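Workstation and Bench Area Check: July Round, With Comments
6 min read

Filled in by Greer MacLeish, Treltalville workshop, upper floor. Second pair of eyes: Euan Urquhart.

Hello all, and thank you for leaving the benches in such a decent state before I came through. I've kept to the usual sheet and written my comments under each item, a bit more than the box really allows, but I'd sooner you had the whole thought than a tick and a shrug. OK means leave it be, ACTION means somebody's name goes beside it, and WATCH means I'll be looking again next round.

1. FLOORS AND WALKWAYS

1.1 Walkway clear from door to rear bench: OK
Lovely and clear. The stack of Brirell cartons that used to lean by the door has gone to the store room at last. Thank you, Isla!

1.2 Mats flat, no curled corners: WATCH
The mat by the sink is starting to lift on the door side. I pressed it down with my foot and it came straight back up, so I wouldn't trust it with a tray in your hands.

1.3 Fire door closes by itself: OK
Tried it three times. It's a touch slow on the last inch but it does latch.

2. WORK SURFACES

2.1 Surfaces wiped and free of sharp edges: OK
I ran a glove along the front edges of all the benches and found nothing to snag. The gray stone-patterned tops hide crumbs and thread very well (too well, if you ask me), so do get down and look across them sideways when you wipe. A pale bit of thread can sit there for days looking like part of the pattern.

2.2 Cloths folded or hung after use: ACTION, Niall Gunn
We've got into the way of dropping the pink cloth behind the bin and leaving it bunched up there. It's a good cloth and I don't mind it living on the bench, but please fold it and keep it out from under the bag. When the liner is sitting over the edge of the cloth, one comes along when you pull the other, and Heidrun has already had a bin in her lap that way.

2.3 Nothing stored above shoulder height: OK

3. BINS AND LINERS

3.1 Bench bins in place and lined: OK, with a comment
The small green bins each had a bag in, which is a great improvement on last time. My one grumble is how the bags are fitted. Pull the liner down evenly all the way around, then tuck the loose edge up under itself so it doesn't flare out across the bench. A sleeve or a cable catches in that very easily. If there's a lot of spare plastic, the bag is too big for the bin, and the smaller size is on the shelf under the sink.

3.2 Bins emptied at end of shift: OK
I came by at 5:40 p.m. and there was nothing waiting to be taken down.

3.3 Blades and broken glass kept out of bench bins: OK
The sharps tub is 61 percent full by the marks on the side. Euan will change it over when it reaches the line, so give him a shout if you see it first.

3.4 Spare liners in stock: OK
1,100 on the last delivery note from Kerkine, so I think we can all relax about liners for a good while yet.

4. CABLES AND CORDS

4.1 Loose cords coiled and put away: WATCH
Much tidier, and I'm so pleased to see the divided wooden tray being used. Please give each coil its own compartment and press it right down inside. There are empty compartments, so no need to rest one across a divider.

4.2 Coils secured with a tie: ACTION, Isla Hepburn
A bag of 40 reusable ties is in the top drawer. One per coil, snug but not strangled.

4.3 Tray square to the bench and back from the front edge: WATCH
A tray set at an angle tends to creep toward the edge as people reach past it. Push it back and straighten it before you start.

4.4 Plugs and leads undamaged: OK
The Baxter extension lead has a new label. The old one had gone quite unreadable.

5. LIGHTING AND AIR

5.1 Lamps working: OK

5.2 Vent grilles free of dust: ACTION, Euan Urquhart
The one over the sink has grown a proper gray beard. A soft brush will do it.

Signed off, G. MacLeish. Actions by the end of July, please, and leave a note on my desk when yours is done.

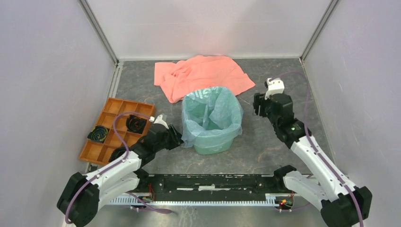 Items 2.2, 3.1 and 4.1: cloth, lined bin and cord tray on the bench.

Contact the workshop office | © Treltalville Workshop | Back to top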